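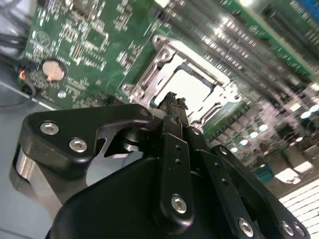 About Stelier

Most repair firms will tell you your old computer can be made as good as new. We don't say that, and we'd be careful of anyone who does. Stelier is a small workshop and parts seller dealing in second-hand office computers. We test them, mend the ones worth mending and sell them with a plain note of what is wrong with them.

Beverley Naylor started the business after years of buying for a school, where she signed for 700 machines described as "fully refurbished". Fully, in that case, meant wiped with a cloth. Some had hard drives older than the pupils. When she asked the seller what had been tested, she was sent a brochure.

We still get the brochures. "Grade A", "Grade A+", "Premium Renewed": none of these has a fixed meaning, and two sellers can put the same letter on very different machines. We dropped grades in our second year. Every computer we sell has a sheet listing what we checked, what we replaced and what we left alone. If the lid is scratched, the sheet says so. If we couldn't find the cause of a fault that came and went, we don't sell the machine at all, and it goes for parts.

What we sell

Desktops and laptops for offices, schools and charities, mostly in batches of 15 or more. We will sell you one, but you may find it cheaper elsewhere and we'd sooner you knew. We also keep 1,485 lines of spare parts, searchable on the parts page. Stock figures there are updated each evening, so ring before you drive over.

Vultex is our testing sheet and the small program that goes with it. It runs overnight and it is slow. People ask whether it uses AI. It does not.

What we don't do

We don't claim to save the planet. Keeping a computer in use for a few more years is probably better than buying a new one, but how much better depends on whose sums you use, and we have read some very generous sums. You won't find a counter of trees on this site.

We don't offer a lifetime warranty, as we have never had a clear answer about whose lifetime is meant. Ours runs for a year and covers parts and labour. Batteries are covered for three months.

Where we are

Unit 2, Sowah Yard, behind the tile shop. The trade counter is open weekday mornings. We close for the last two weeks of July. Orders over £800 are delivered free on the mainland; for anything smaller, the carrier's price is passed on as we get it.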